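Ticket 1492 - Pale lint on dark navy garments after folding
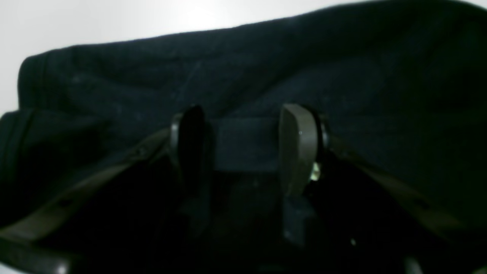 Foka, March 2019

Status: Closed, with one follow-up open
Category: Laundry and folding / finish quality
Priority: Normal
Area: Folding room, white table
Related: Jurnora shelf labels (separate ticket)

Reported problem

Dark navy items are reaching the shelves with small pale specks on the outside. The specks show on the fleece-type and knitted pieces and hardly at all on the smooth cotton ones. Light-coloured items from the same loads look clean, which may only mean that pale lint cannot be seen on them. The complaint came from the shelf end, where two bundles were sent back as "not washed". They had been washed. The wash sheet was checked and both were on it.

The reporter also says the folded bundles are too thick and will not stack more than a few high before the pile leans. This was first logged as a second fault. It has been kept on the same ticket as the two turned out to be handled at the same table.

Initial checks

Garment surface: matte, slightly fuzzy, light scatter of pale specks or fibres. On the bundle photographed they are easiest to see towards the upper left. The cloth is folded over on itself in soft rounds and there is a faint seam line near the left side.

Table surface: white. Wiped with a damp dark cloth before anything else was changed. The cloth picked up pale fluff along the back edge of the table and very little from the middle.

Lighting: strong on the white surface. Lint on navy is easy to see at the table and harder to see at the shelf, so inspection should be done before the item leaves the table. At present it is done after.

Dryer filter: reported as cleaned daily. Found with a full layer of grey-white fluff at the time of checking. The sheet had been ticked.

Possible sources considered

a) Mixed loads. Towels and navy fleece washed together.
b) Dryer filter not cleared between loads.
c) Lint picked up from the table while folding.
d) Lint already in the basket from the previous load.
e) Worn fabric shedding its own fibres. Considered unlikely, the specks are pale and the garments are navy.

Log

Entry 1
Test load made up of navy items only, ten pieces, no towels. Washed inside out on the normal cool programme. Dryer filter cleared before the start. Items taken out and held up by the shoulders over the floor, not over the table. Result: a few specks on two pieces, none on the rest. Source (a) or (b) or both.

Entry 2
Same load type, filter deliberately left as found after a towel load. Result: specks on nearly every piece, mainly on the outer face of the sleeves and along hems. Source (b) confirmed as a contributor. No need to repeat this one.

Entry 3
Clean navy pieces folded on the unwiped table. Result: fresh specks on the face that had been lying down. When the piece is turned over during folding that face becomes the top of the finished bundle, so the worst side ends up on show. Source (c) confirmed. This explains why the returned bundles looked bad on top and were fine inside.

Entry 4
Wiped table, then folded the same pieces again after going over them with a lint roller. Result: clean. Still clean after one night on the shelf.

Entry 5
Basket checked. A layer of fluff in the bottom corners, mostly pale. Basket shaken out and wiped. It is now on the list below. Not tested separately, there seemed little point.

Entry 6
Clothes brush tried in place of the roller, to save on refills. The brush works on the knitted pieces if used in one direction only. On fleece it lifts the pile and moves the lint to the seam, where it stays. Roller kept for fleece. Sticky sheets last for up to 20 pieces if the table has been wiped, far fewer if it has not.

Entry 7
Moved on to the thickness complaint. Current habit is to fold the sleeves in, then fold in half, then in half again. On thick fabric this gives a tall rounded bundle with a lot of air in it. The folds do not hold a crease and the bundle opens by itself when it is put down.

Tried instead:
Garment face down, hem towards the folder.
Sleeves laid straight down the back, one beside the other, not one over the other.
Sides in to make a long strip.
Hem up in thirds, pressing with the flat of the hand at each fold to push the air out.
Turn over and square the edges.

Finished piece is wider and flatter and sits still. Stack of 18 stood on the shelf without leaning, though that is more than the shelf should carry and the working limit has been set at 10.

Entry 8
Hem layer on the side fold was sticking out below the top fold on several pieces and catching when the next one was slid on. Cause: the strip was not straight before folding up. Pulling the seam level first cures it. With fleece it is worth doing this twice as the cloth creeps under the hand.

Entry 9
Asked whether a folding board would help. The board from Pinheiro was tried on thin shirts last year and is fine for those. On fleece the flap does not close flat, and the garment slides off when the board is lifted. Board left under the table for shirts.

Entry 10
Request received to change the white table top for a dark one so that pale fluff can be seen. Not recommended. Pale fluff would show but dark fluff would then be missed, and white towels are folded on the same surface. A dark cloth used for wiping gives the same information for no cost.

Entry 11
Shelf end reports one more returned bundle. Checked: it was from stock folded before the changes. All older navy stock taken down, rolled, refolded and put back. Two pieces with a loose seam set aside for mending and removed from the count.

Findings

The lint comes mainly from the dryer filter and is then added to at the table. Washing navy with towels makes both worse. The garments are sound, apart from the two in mending. The thick bundles are a folding problem and have no connection with the lint, except that more turning over on a dirty table means more lint.

Changes made

1. Navy and other dark items washed separately from towels, inside out.
2. Dryer filter cleared before each dark load as well as at the end of the day. The sheet now has a box per load.
3. Table wiped with a damp dark cloth before dark items are folded. Include the back edge. Let the surface dry before putting fleece on it.
4. Basket wiped when the table is wiped.
5. Fleece: roller. Knit: brush, one direction.
6. Thick garments folded in thirds as in Entry 7.
7. Inspection at the table, top face and both side folds, before the piece goes to the shelf.

Spare roller refills are in the drawer marked Clekitix, behind the pegs. Reorder when the last pack is opened, delivery has been slow.

Reply from reporter

Bundles look right now and the pile stays up. One question: the thirds fold hides the size label. Can it be folded so that the label is on the outside?

Response

Yes on the knitted pieces, by starting the fold from the neck end in place of the hem. On the fleece ones this puts the neckband in the middle of the bundle and it goes round-backed again. Suggest a shelf label for each size and leave the fold as it is. Passed to the Jurnora ticket.

Second reply from reporter

Shelf labels are fine. Please also note that the sticky sheets should not be left on the table with the used side up - one was found on the back of a folded piece.

Response

Noted and added to the sheet by the table. Used sheets go in the bin under the sink end.

Follow-up

Recheck in April: take navy pieces from the middle of the stack, as well as the top, and look at the side folds. If specks are back, look at the filter sheet first and the table second. Replace the dryer filter mesh if it no longer sits flat in its slot; one corner was slightly bent when it was last put back.

Ticket closed. Follow-up stays open under the same number.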